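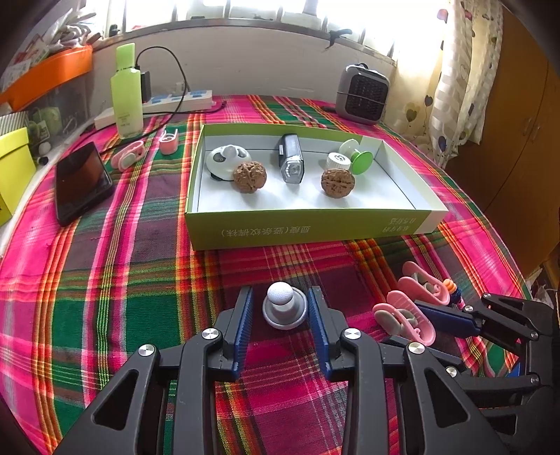 Luminița Mihăilă
Home and storage writer, Rondine
March

How to sort a drawer of small odds and ends

Most homes have one drawer that takes whatever has no other place. Mine is in the hallway. This method clears a drawer like that in one afternoon, and it needs a flat surface, a cloth and an empty cardboard box. I have used it on kitchen drawers, a sewing cabinet and the glove compartment of the car.

What you need

A bed or a table you can walk up to from at least two sides. A cloth to cover it. A shallow cardboard box, or a deeper one cut down. 3 envelopes or small bags. A pencil. A damp rag and a dry one. If you have a label maker, get it out now, but masking tape works as well.

Choosing the cloth

The cloth keeps small parts from rolling and stops grit from getting into the bedding or scratching the tabletop. A plain cloth is the usual advice. I use a plaid one with wide stripes in hot pink, green, red, orange and yellow, and I like the stripes for a practical reason: they work as lanes. One stripe can hold things to fix, the next can hold things to give away. The drawback is that a pink clip on a pink stripe is easy to miss, so run your palm over the whole cloth before you fold it up.

Avoid anything with a fringe or a loose knit. Screws and pins catch in it.

Choosing the box

The box is your tray. It should be shallow enough that you can see everything in it from where you stand. A pale inside helps a great deal – dark parts disappear in a brown carton. The lime-green box I use now is white inside and has Chinese lettering on the front, and it holds a row of mixed things without any of them hiding behind a wall. Which way up the lettering faces makes no difference to the job.

If you only have a tall carton, draw a line two inches from the bottom all the way around and cut along it with a utility knife. Tape the cut edge if it is rough. I have also tried the Vendau sorting tray, which has fixed compartments. It is well made, but the compartments are too small for a flashlight, and you end up arranging things to suit the tray.

Step 1. Empty the drawer onto the cloth

Take the drawer out completely if it comes off its runners. Tip it slowly, close to the cloth. Wipe the inside with the damp rag, then the dry one, and leave it standing on its end while you work.

Do not start deciding anything yet. Spread the heap out with the flat of your hand until nothing is lying on top of anything else.

Step 2. Pull out what rolls

Round things go first, before they end up under the bed. A golf ball needs something to sit on. A small stand with a flared base holds one very well, and so does an egg cup or the cap from a spray can. Bottle caps can lie flat, open side down.

Walnuts turn up in my drawers every winter. Put them in the tray for the time being. When you have finished, crack one and smell it. If it smells like old paint, throw out the rest from the same place.

Step 3. Fill the tray with the things you are unsure about

People often do this the other way around and put the good things in the tray. I keep it for the undecided ones. Leave the easy items on the cloth, in their lanes, and move anything that makes you stop and think into the tray. A typical trayful of mine has a flashlight-like gadget with a clear window, a white ribbed bottle cap, a bright green plastic disc or spool on a white hub, a white and gray plastic thing with dark gray ovals, and a couple of walnuts.

Set them in a rough row. Tall things go in the middle and low things toward the front, so you can pick up any one of them without knocking over its neighbor.

Stop when the tray is full. If there are still undecided items on the cloth, work through the first lot and fill it again.

Step 4. Go through the tray

Pick up each item and settle three questions. Do I know what it is? Does it work? Would I buy it again if it were lost?

For battery items, open the compartment and look at the contacts. White or green crust can be cleaned off with a cotton swab and a little vinegar. If the spring has rusted through, let it go. Take the batteries out of anything that will be stored for more than a season.

For parts you cannot identify, take a photo and write the month on an envelope. The part goes in the envelope and the envelope goes in the drawer. If you have not opened it in a year, throw it out. Keep your phone on the cloth next to the box so you don't have to get up for each photo.

Items for repair go in the second envelope. The third is for things that belong to someone else. Mine has had Ilie written on it for two years, and it still holds a key.

Step 5. Deal with clips and fasteners

Plastic clips break at the hinge. Squeeze each one several times and look for a pale stress line. Keep the ones that close all the way. Put like with like, and store them in a jar or a short cup so they stand up instead of tangling.

Tiny plastic pieces in bright colors often belong to a toy or a game. Check those boxes before you give up on them.

Step 6. Put things back

Line the drawer with paper. Low boxes work better than dividers because you can lift one out and carry it to where it is needed. I use lids and old soap boxes. Motix makes a set of drawer bins that fit snugly, if you want something that matches.

Place the things you use weekly at the front. Leave a gap at the back about as wide as your hand. The drawer will fill up again, and the gap gives you a few months.

Step 7. Fold the cloth

Bring the four corners to the center and carry the cloth outside by them. Open it over a light-colored surface and look before you shake it. I have found an earring back and a watch battery this way. Button batteries need to go straight into a closed container, well out of reach of children and pets.

The box can be flattened and kept under the drawer liner for next time.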